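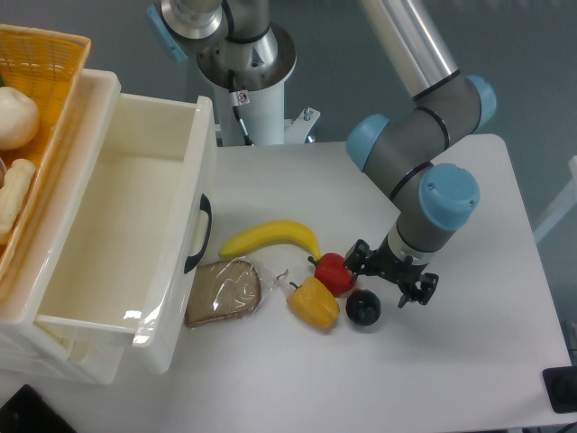 Changing networks and keeping my old number

Last updated: 20 January 2019

I had been with Claltlow for nine years and had never got round to leaving. The contract on the handset ran out long ago, but I was still paying £38 a month as if I owed them for it. My sister-in-law Oriana pays a good deal less on a SIM-only deal with Griker, so in the end I moved over to them.

The first thing I did was ask Claltlow for my transfer code. You can do it by phone or on their web chat. I used the chat, and the person on the other end offered me three cheaper plans before handing it over. The code is valid for 30 days. I wrote it on the back of the Griker envelope, then put the envelope in the recycling and had to fish it out again.

The new SIM took 2 days to arrive. It came with a temporary number, which you use until the old one moves across. I gave Griker my code through their online form and they sent a text with the date of the switch.

What I hadn't checked was whether my phone was locked. I bought it from a Claltlow shop, and it would not take the Griker SIM at all. It just showed a message asking for a network code. I went back on the chat and asked for that as well. They didn't charge me, but they wanted the IMEI number, which you can get by dialling *#06#. The unlocking code came by email the next afternoon. I typed it in, restarted the phone and it found the new network.

On the day of the switch I had no signal from mid-morning until just after lunch. Calls came back first. Texts were slower, and one from Gorazd didn't reach me until the evening. I also had to put the data settings in by hand, and Griker have these on their help page under "Using your own phone".

A few other things to do:

Copy any contacts saved on the old SIM. I had a few on mine that weren't anywhere else.

Let the bank know if you are going to be on a temporary number for long, as they send passcodes by text.

Don't cancel the old contract yourself. Moving the number closes it, and if you cancel first you can lose the number.

Reception at home in Mistden is the same as before, one bar in the kitchen and better upstairs. I'm still waiting for Claltlow's final bill.

4 comments
12 shares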